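Setting Up Flikow for Your First Contest
Part 2: Heats, judges and scoring

I've run the beach desk at Farkas for a good few seasons now, and most of what I know about this program I learned with sand in the keyboard. Part 1 got it installed. Now we get you to the point where you can blow the first horn. 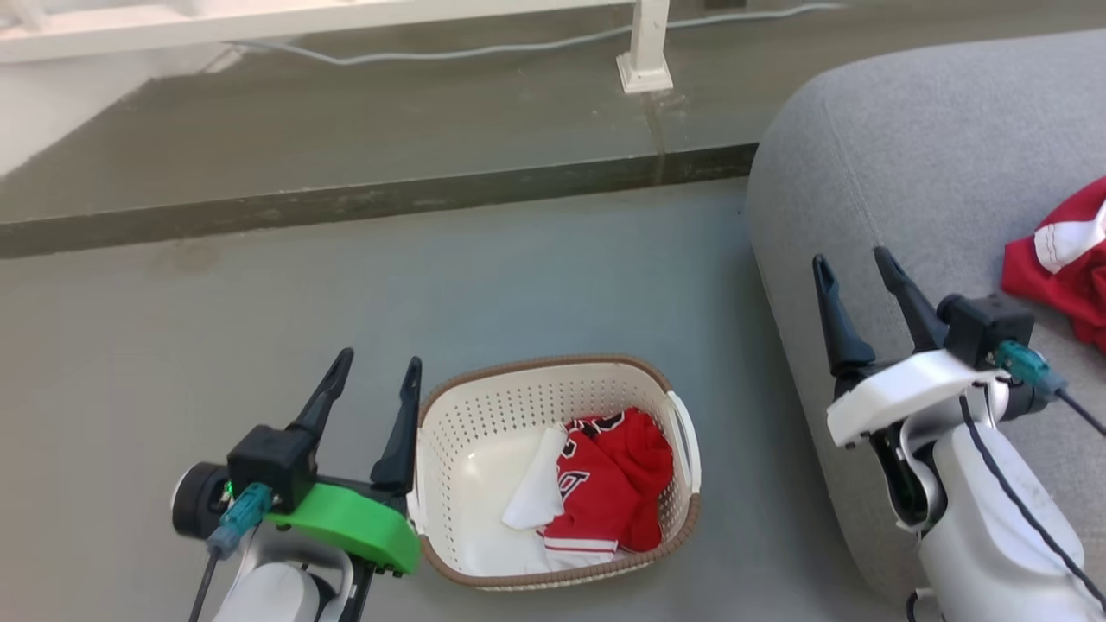 Before you start

Have your entry list finished. I mean really finished, with late entries in and no-shows crossed off, and every surfer signed up in one division only unless they've paid for two. Flikow will happily take changes later, but each one reshuffles the seeding and you'll have parents at the table.

You'll also want the laptop plugged in. The battery meter in the corner of the screen is an optimist.

Building the heats

1. Open the Contest menu and pick New Event. Type a name. You get 20 characters, so "Farkas Fall Open" fits fine and the full sponsor title doesn't.

2. Click Import Entries and find your list. If it has more than 255 names the program stops reading at that point and doesn't say a word about it, so check the last surfer on screen against the last one on your paper.

3. Choose a heat size. I like four. Six is allowed, and I've done it when the tide was running out on us, but the judges hate it and the surfers end up sitting on top of each other.

4. Enter the seeds. Type 1 next to your top surfer, 2 next to the second, and so on. Anyone left blank gets drawn at random.

5. Press Draw. Look it over before you press Accept! Krisztina Csizmadia once got put in the same first heat as both her training partners, and one more press of Draw would have fixed it.

Note: Once you press Accept, the draw gets a number. Ours last October was 2386. Write it on the posted sheet so you can tell an old sheet from a new one.

Assigning rash vest colors

6. Go to Colors. The usual order is red, white, yellow, blue. Change it here if your set is missing one, and tell the announcer, who will be calling waves by color all day.

7. Print the beach marshal's copy. Tibor Fülöp taught me to print two, and the second one goes under a rock at the tent.

Setting up the judges

8. Open Panel and add your judges by initials. Three is the minimum, five is nicer. With five, the program drops the high and low score on every wave and averages what's left.

9. Pick how many waves count. Best two is what nearly everyone uses.

10. Run a practice heat. Have each judge call out one score, type them in, and see that the total comes up right. Wahyudi Govindasamy and Hawi Nigatu did this with me the first time and we found I'd had the decimal setting wrong (a 6.5 was going in as a 65).

Caution: Don't delete the practice heat while a real one is running. Wait for the horn, save, then go to File and choose Clear Practice.

Caution: Save after every heat. Flikow keeps the last 100 scores in memory and everything older lives only in the saved file.

If the scoreboard won't update

Check the cable first, then press F5. If it's still stuck, close the scoreboard window and open it again from the View menu. Your scores are safe as long as you've saved. Part 3 covers protests and interference calls.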